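Student Team Moves Cloth Handling Project to Two-Arm Trials
5/18/22
Eltstead Technical College, Department of Automation

The second-year robotics project group at Eltstead has begun two-arm trials of its cloth handling cell, known internally as Skulow. The group is working toward the fabric task at the Kleinschmidt student meet in October, where each entry must pick garments from a mixed pile, separate them and lay them flat within a marked area.

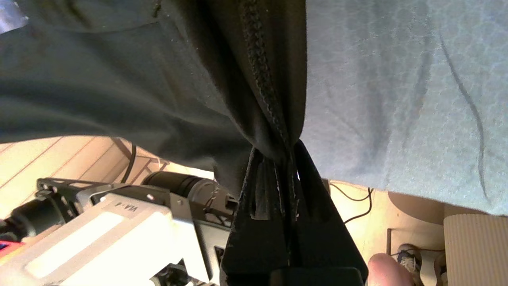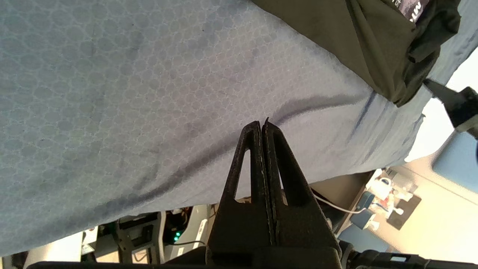 Skulow: two-finger gripper at work with light blue and dark fabric.

The project started as a single-arm cell. In that form it could lift one item from a pile but had no means of holding a second item back, and most failed attempts ended with two garments raised together. The second arm was added to the design at the start of the current term. Both arms use parallel two-finger grippers with a camera at the wrist.

Vilmos Vass, who supervises the group, said the change had more effect on the software than on the hardware. "The mechanical work was bolting and cable routing. The planning code assumed one arm in several places where no one had written that down. Finding those places took most of the term."

Grasp selection

Earlier versions of the cell chose a grasp point from height alone: the highest point of the pile was taken as the pick location. The method is quick to compute and works acceptably on a single towel. On a mixed pile it tends to select a ridge where two fabrics overlap, and the fingers then close on both.

The current version scores candidate points on three measures: local fold width, color difference on either side of the fold, and clearance for the fingers. A candidate is rejected if the color boundary passes within 11 mm of the planned contact line. The threshold was set by trial and will be revisited, as it is too strict for small items and leaves the planner with no valid candidates on some piles. When that happens the arm pushes the pile sideways and the camera takes a new image.

Seams are treated separately. A thick seam gives the fingers something firm to hold, but it also keeps them from closing fully, and the controller in its earlier form read the remaining gap as a missed grasp. The group now compares finger position with motor current before declaring a miss.

Training records

The group records operator-guided picks and uses them to tune the scoring weights. The set stood at 1482 picks when the two-arm trials began. Each record holds the wrist images, joint positions, finger position and a pass or fail mark entered by the operator. Records from the single-arm period have been kept but are weighted lower.

Fabrics in the set include bath towels, fleece, cotton shirts and printed knitwear. Very thin synthetics were left out after early attempts showed that the standard finger pads could not hold them. A softer pad is being molded in the college workshop and should be ready for fitting before the summer break.

Results to date

In the last single-arm test series, 11 of 24 attempts ended with exactly one garment lifted clear of the pile. In the first two-arm series, run on the same garments, the figure was 17 of 24. The garments were dropped into the pile by hand before each attempt, so the starting arrangements were not identical and the two results should be compared with care.

Of the seven failures in the two-arm series, four were double lifts, two were slips during the lift and one was a planner timeout. No attempt was stopped for contact between the arms. The software keeps a minimum separation between the two wrists at all times, which slows the sequence when both arms need to work near the center of the pile. Cycle time was not scored in either series.

Laying the garment flat remains the weaker half of the task. The cell can hold a towel by two corners and lower it onto the table with acceptable results. Shirts are released with the sleeves folded under in most attempts, and no correction step has been written yet.

Equipment and support

Finger blanks and replacement motors for the project were supplied by Sturnance at a student rate. Mounting brackets were made in the college workshop. The control software runs on a desktop computer already owned by the department.

Next steps

The group will extend the test series to larger piles and add a regrasp routine for shirts. Entries for the Kleinschmidt meet require a short written report and an unedited video of one complete run, and the report is being drafted alongside the trials. A bench session open to first-year students will be held before the end of term. Students who want to join the project next year should contact Vilmos Vass through the department office. Experience with Python is useful but not required.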